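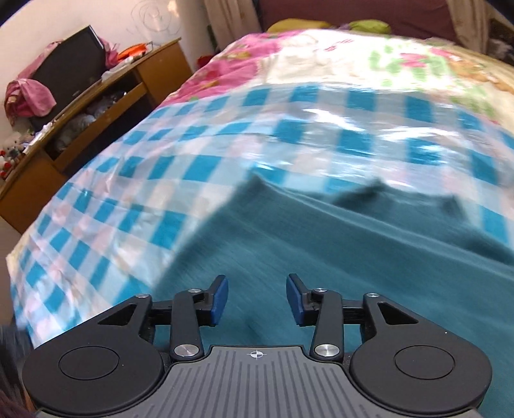

Plernum Guest House – Housekeeping and Linen Group
Minutes of the meeting, 08/03/2024

Present: five members from the housekeeping side, two from the laundry, one from the front desk. The night shift sent its comments in writing.
Place: breakfast room, ground floor.

1. Minutes of the last meeting
The minutes were read and accepted with one correction. Under the point about pillows, "second floor" should be "third floor".

2. Checkered sheets
The group discussed the blue and white checkered sheets, which are now on the beds of the Hamada wing. The front desk reported that guests say friendly things about the color. Two guests in March asked if the sheets can be bought.

The laundry is less happy. The cloth has a shine on it, and the shine makes every wrinkle easy to see when the lamp is on. Ironing at the usual setting did not help much. The laundry asked for permission to try a lower setting with a damp cloth between. Agreed.

It was also said that the sheet slides on the mattress and hangs lower on one side by the morning. The members do not agree about the cause. Some think the sheets are too wide for the beds in this wing, others think the mattress covers are too smooth. Before anything is ordered, both will be tried: a set with corner bands in room 2, and the old cotton mattress cover in room 7. The result comes to the next meeting.

The question of the flower pattern was raised again. In some of the squares it is faint, and a guest had taken it for a stain. The front desk will know what to answer if this is asked again. No further action.

3. Order from Storkberg
The offer from Storkberg is for 30 sheets at a total price of 432, delivery included. The members found the price fair, but did not want to decide before the test in the two rooms is finished. The laundry will ask whether the same pattern can be had in a less shiny cloth – and if yes, whether a sample can be sent without cost.

4. Way of making the beds
At present the morning shift and the afternoon shift make the beds differently. The morning shift tucks in the foot end and leaves the sides hanging, the afternoon shift tucks in all sides. It was agreed that from now on all sides are tucked in, also for beds that stand against the wall. The written instruction in the linen room will be changed. The night shift had asked in its comments that beds are not pulled out after nine in the evening, and this was accepted.

5. Other matters
The wheel of the linen cart on the first floor is still broken. The spare part from Himolell has been ordered.
The shelf for pillowcases needs new labels, as the old ones cannot be read any more.
The request for a second drying rack was moved to the next meeting for lack of time.

Next meeting: date to be announced on the board in the linen room.
Minutes written by the front desk.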